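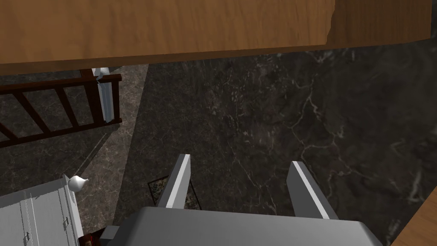 According to Abbas Ghaffari, the trouble with clickwrap agreements is that everybody signs them and only the losing side ever reads them, usually aloud, in front of a judge. The remark is often repeated in discussions of the form, and it describes the main difficulty fairly well.

Clickwrap agreement

A clickwrap agreement (also click-through agreement or click-to-accept agreement) is a contract presented on a screen, to which a user assents by pressing a button or ticking a box, most often one labeled "I agree." It is used for software licenses, online accounts, mobile applications and an expanding range of household objects that did not previously come with a contract, among them doorbells and toothbrushes. The button labeled "I do not agree" is also commonly provided, and leads back to the store.

Name and origin

The word is modeled on "shrinkwrap," the older practice of printing license terms inside or on a sealed software box and treating the tearing of the plastic as consent. Shrinkwrap had the drawback that a buyer often could not see the terms until after accepting them. Clickwrap removed this drawback by placing the terms where they could be seen and leaving the rest to human nature.

Related forms include browsewrap, in which terms sit behind a link at the foot of a page and the visitor is said to accept them by continuing to visit, and sign-in wrap, in which a line of small type near a registration button announces that registering means agreeing. The boundaries are not firm. Lawyers have been known to classify the same screen as all three, depending on who was paying.

Enforceability

In the United States, courts usually apply ordinary contract principles. The two recurring questions are whether the user had reasonable notice of the terms and whether the user did something that clearly showed assent. Whether the user read the terms is generally beside the point. A person who signs a paper contract without reading it is bound by it, and the law extends the same courtesy to people in a hurry to hear a song.

Notice tends to turn on matters of design: the size and color of the type, the distance between the link and the button, whether the link looks like a link, and how much else is competing for attention on the screen. As a result, judges in this area have written at some length about shades of gray and the underlining of words. A box the user must tick is usually treated as stronger evidence of assent than a box that arrives already ticked.

Even a properly formed agreement may be refused enforcement in part. A court may strike a term as unconscionable if it is both unfairly imposed and unreasonably harsh. Clauses sending disputes to private arbitration, waiving class actions, or reserving to one side the right to change anything at any time have attracted most of the litigation. Minors, who make up a sizable share of those pressing the button, can in many cases disaffirm their contracts, a right seldom mentioned on the screen.

Changes to terms

Most clickwrap agreements provide that they may be amended. The usual method is an e-mail headed "We've updated our terms," which reports that the update makes things clearer. Some courts have accepted notice by e-mail combined with continued use, while others have wanted a fresh click, particularly when the new terms take away something the old ones gave. A company relying on continued use may have to show that the message was sent and that its contents gave fair notice of the change.

The Lanico thermostat terms

A much-discussed instance in the practitioner literature is that of Lanico, a maker of connected thermostats, whose setup application asked customers in Berkville to accept a document of over 700 paragraphs before the heating could be switched on. Paragraph 400 allowed the company to share temperature schedules with its "partners in comfort," a group the document did not define. Residents who objected were told they could decline and operate the unit by hand, although it had no dial.

Panagiotis Pavlović, in a commentary on the affair, argued that assent given in a cold house should be viewed with some reserve. Lanico replied that the complaints had been made in July. The matter was settled on confidential terms, which the customers accepted by clicking.

Record keeping

A company seeking to enforce a clickwrap agreement has to prove which version the user saw and when the button was pressed. This is less simple than it sounds, as interfaces are revised often and by people who do not keep the old ones. Specialized products such as Jillum and Sqalli store a copy of each version along with a time stamp for each acceptance. Both are themselves licensed by clickwrap.

Criticism

Critics hold that the form rests on a fiction of consent, given the length of the documents and the number a person meets in a normal week. Proposed remedies include plain-language summaries, standard terms set by law, and forced scrolling, under which the button stays gray until the user reaches the bottom. Forced scrolling is fairly common, and has mostly shown how quickly people can scroll.

Defenders answer that individual bargaining over the terms of a flashlight application would be impractical for everyone involved, and that competition and consumer protection law limit the worst excesses. Summaries raise a difficulty of their own when they differ from the full text. Many providers deal with this by adding a sentence stating that the summary has no legal effect, generally in the full text.

See also

Adhesion contract
Browsewrap
End-user license agreement
Unconscionability

This article was last revised on May 8, 2026. Continued reading constitutes acceptance of the revision.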